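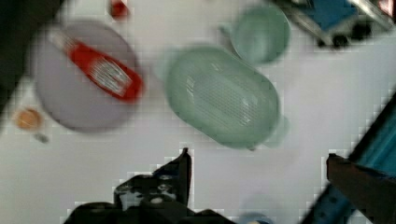 Mint-green colander, a small bowl in the same green, and a red bottle lying across a plate.

Well, it's official, and I can finally stop pretending I don't know anything when people stop me at the post office. Tazi, the kitchen store at the bottom of Fatside hill, is moving across Jultitgate into the old Drosevum building in March. The lease is signed. The sign on the door went up this morning a little before nine, and by the time I'd walked down there with my coffee there were already people reading it out loud to each other.

If you're new in town, Tazi is the narrow place with the green awning, where you go for a peeler and come home with a peeler, two dish towels and a cake pan shaped like a fish. It sells pots, plates, strainers, jar lids, wooden spoons, and those little rubber feet that go on the bottom of a cutting board. It has been in the same spot on Fatside for 25 years. I bought my first real knife there and I still have it (the tip is gone, my own fault, I used it on a paint can).

The new place has 1,674 square feet of floor, and if you've ever tried to get past another human being in the baking aisle on a busy afternoon you know how good that sounds. I asked how big the current shop is and got a laugh and "less than that."

## Why the move, and why now

I'd heard three different stories, and so had you, probably. One was that the rent had doubled. One was that the building had been sold for apartments. My favorite came from the guy ahead of me in line at the bakery, who was sure the whole thing was about a water main.

The owners told me it's mostly the stairs! The stockroom on Fatside is in the basement, down a flight of steps so steep that the handrail has been replaced twice. Every cast iron pot in the store has to be carried up by hand, and then some of them get carried back down when the season changes. The Drosevum building is all on one level, with a loading door in the alley wide enough for a pallet. They'd been looking for something like that for a couple of years and kept losing out to storage companies.

The rent will go up, yes. They wouldn't tell me by how much and I didn't push. They did say that prices on the everyday things are staying where they are through the summer, and they asked me to print that, so I'm printing it.

As for the Fatside space, the landlord is still taking calls. I've heard a barber, and I've heard a second bakery. I would vote for the bakery, if voting were a thing here.

## The Drosevum building, for those who only know it as the one with the pigeons

Drosevum made lampshades. That was before my time, but my neighbor's mother worked there and says you could smell the glue from the bus stop. After the lampshades it was a carpet showroom, then a place that rented tuxedos, then nothing for a long stretch, apart from one winter when somebody sold Christmas trees out of the front half.

I got to walk through it yesterday afternoon. It's a nice room! The ceiling is high and the front windows are huge, and a good part of the original floor has come up fine under all that carpet adhesive. The back wall still has the Drosevum name painted on it, faded but easy to read, and it's staying. I was very glad to hear that. There's been too much painting over things in this town (I'm thinking of the feed store, and I will be thinking of the feed store for a long time).

What's left to do is the wiring, one bathroom, and the heat. The heat is the big one. When I was there it was cold enough that I kept my gloves on to take notes, so my notes are terrible and if I've got a detail wrong, write in and I'll fix it.

The pigeons have been moved along. The gap under the eaves is closed up with mesh and the ledge has been scrubbed, and I can report that the pigeons have relocated one building over, to the roof of the dry cleaner. I'm sorry, dry cleaner.

## What people on Fatside think about it

Mixed! I stood outside for a while and just talked to whoever came by.

A woman who lives two doors up told me she's furious, and then told me she hasn't bought anything there since last spring. A man with a stroller said it's closer to his house now, so he's happy. Two high school kids wanted to know if the new place would have a bathroom you could use without buying something. (I asked. It will.)

The worry I heard most was about the hill itself. Fatside lost the shoe repair place last year and the print shop the year before that, and when Tazi goes there will be a stretch of three dark windows in a row. There was a petition going around in the fall asking the town for better lighting and a couple of short-term parking spots on the hill, and it picked up 966 signatures, mine included. The town has it. I called to ask where things stand and was told it's "with streets," and the person at streets was at lunch. I'll call again.

I do think it's a fair thing to be grumpy about. You can be glad for a shop and still miss it being at the end of your own block. The Drosevum building is only eight minutes from the bottom of Fatside if you cut through by the library, and I timed it at my normal speed, which my sister calls a stroll. Going back up the hill with a Dutch oven will be another matter. The number 8 bus does stop right outside, so there's that.

## Moving sale, and a few things to know before you go

The sale starts the first week of March and runs until the shelves on Fatside are empty. Up to half off on the marked pieces, and mostly it's the odd ones: single plates, lids that lost their pots, colors that have been discontinued, floor samples. There's a whole shelf of colanders. I don't need a colander. I've already picked one out.

A few practical bits I wrote down:

- Knives won't be in the sale. They're going straight over to the new place.
- If you have a gift card, it's good at both addresses, and it doesn't expire with the move.
- Special orders placed now will be held for pickup at the Drosevum building, so don't go down to Fatside looking for them in April.
- Knife sharpening stops for two weeks in the middle of it all. Drop yours off early or plan to saw at your tomatoes for a while.
- Bring your own bags or boxes if you can. They're going to need every box they have.

I asked about the fish-shaped cake pan, by the way. Two left. I'm told they were never a big seller, which hurt my feelings a little.

Also, the shop cat is coming along. I got more messages about the cat than about the lease, so I'm putting it in its own paragraph. The cat has already been over to look at the new place, in a carrier, and spent the visit under a radiator that wasn't on.

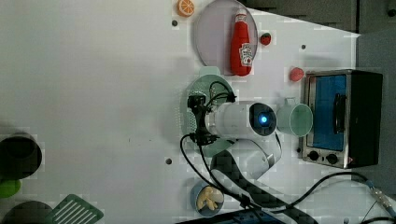 ## What's going in that wasn't there before

With the extra floor there's going to be a long table near the back, under the painted wall, where they want to run small evening classes. Bread first, then jam when the fruit comes in, and something about basic sauces that I intend to sign up for, because my gravy has been a family joke for long enough. The table seats ten, and the classes will be kept smaller than that so everybody can reach the stove.

There'll be a shelf by the door for used pieces too. You bring in a clean pan or a serving dish you don't want, you get a little store credit, and somebody else takes it home cheap. I love this idea. I have a fondue set that has been to three apartments and has never once seen cheese. I doubt I'm alone there.

The one thing I was hoping for and didn't get is a coffee counter. There was some talk of it early on, but it would have needed another sink and a different permit, and they decided to leave coffee to the people already selling it. Fair enough. The place across the street will be pleased.

## When it opens

They're aiming for late March, heat permitting, with Fatside staying open until the week before. There won't be a ribbon or anything like that. The doors will open at ten in the morning and there'll be cookies, and the owners would like it known that the cookies were baked in the fish pan's cousin, a pan shaped like a squirrel, which I had somehow never noticed in all these years of going in there.

If the date slips I'll post it here the minute I hear. And if you have old photos of the Drosevum building when it was still making lampshades, or even from the tuxedo days, please dig them out. They'd like to hang a few near the register, and they'll copy them and give you the originals back. You can leave them at the Fatside counter in an envelope with your phone number on it.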